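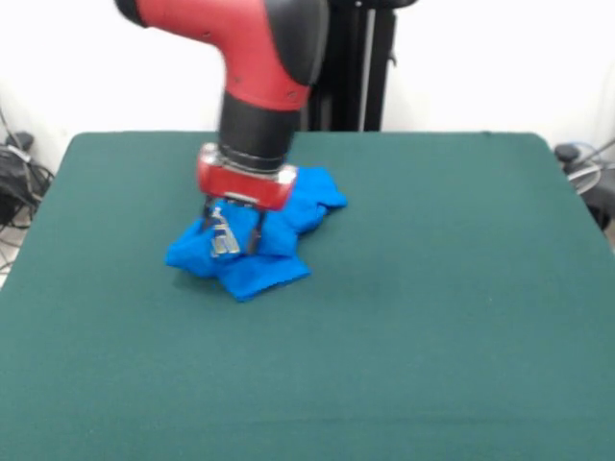

Work & Technology

Still no match for a basket of washing

Haruto Nomura has spent five years trying to get machines to handle cloth, and he still folds his own towels. The lab at Urnumora has one arm on the job, working over a felt-covered table.

"People see a robot weld a car door and assume a tea towel must be easy," he says. "A car door is the same shape every time. Cloth has a new shape every time you let go of it."

Picking up is the part he is happiest with. Two metal fingers go down into a crumpled piece of fabric and close on a raised bit. Knowing what to do next is harder. To fold a cloth the machine has to find a corner, and in a heap the corners are often underneath.

Over the summer his group ran 1,608 attempts at one task, which was to pick up a cloth and lay it flat. The arm managed it in 700 of them. Nomura doesn't dress the number up.

"That's less than half. If you hired someone for a laundry and they did that, you'd have a talk with them by lunchtime."

Daranee Kamolrat would. She runs the commercial laundry in Trerneck and was asked to visit the lab in February to say what would be useful. She watched for an hour and came away interested, but not ready to order.

"My staff fold a hand towel in a few seconds while they're talking about something else," she says. "I timed the robot at 15 minutes for a small pile, and someone had to step in twice."

What she would pay for is sorting. Her crew spends the first part of each morning separating colours from whites, and nothing has to be neat at that stage – it only has to land in the right bin. Nomura agrees that is a fairer job for a gripper at the moment, and the two are talking about a trial at her second site in Bustcombe.

Asked when a machine might do the washing at home from start to finish, he won't give a year. Kitchens and laundries are cramped, he says, and families leave things on the floor.

Kamolrat has a shorter answer. "It can start with the socks," she says. "I'll keep the fitted sheets for now."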